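# The case for the shallow desk organiser

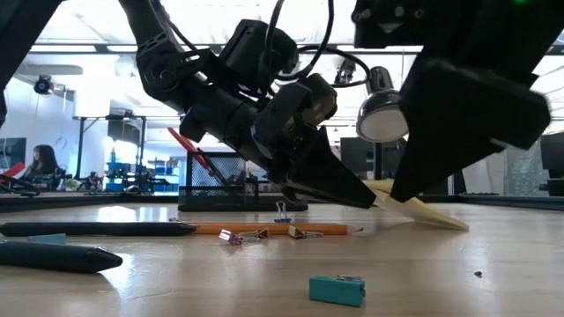
## Capacity is the wrong measure

Desk organisers are sold on how much they hold. I think this is a mistake, and that most desks would work better with a smaller holder and a stricter idea of what belongs in it.

The black wire-mesh type is the sensible default. Mesh shows its contents from the side, so a dead pen or a layer of staples at the bottom is noticed before it has been there for a year. A red pen and a dark one, leaning at an angle, can be told apart and lifted out without looking twice. Pack the same holder tightly and every item has to be dragged past its neighbours.

When Jerau moved its drawing office to Catdale in July, each of the 64 desks was given a deep six-part organiser. Within weeks the compartments had filled with things that had no other home. The pens in daily use were back on the desktop.

## What stays out

Marker, pencil, pad: these are working items, and a wooden desktop is a perfectly good place for them during the day. I see no merit in the rule — still printed in the Brodine office handbook — that every surface must be bare between tasks. Putting away a pencil that will be wanted again in 10 minutes is wasted movement.

A yellow pad should not go in an organiser at all. Stood on end in a narrow slot, the lower corners curl and the sheets tear unevenly.

## Binder clips

Clips are the real test of a system. They are too short for a pen compartment, where they sink, and too bulky for a paper-clip dish. Folded handles help a little; splayed ones catch on everything.

Coloured clips are worth having only if the colour means something. Pink-purple for drafts, gold for signed copies and blue for returns would do. Mixed at random, they cost more than plain black and tell the reader nothing. Three within reach is enough for one person, with the rest kept in the box they came in.

The Levchenko tray, with its flat front lip, is the one accessory I would add for them.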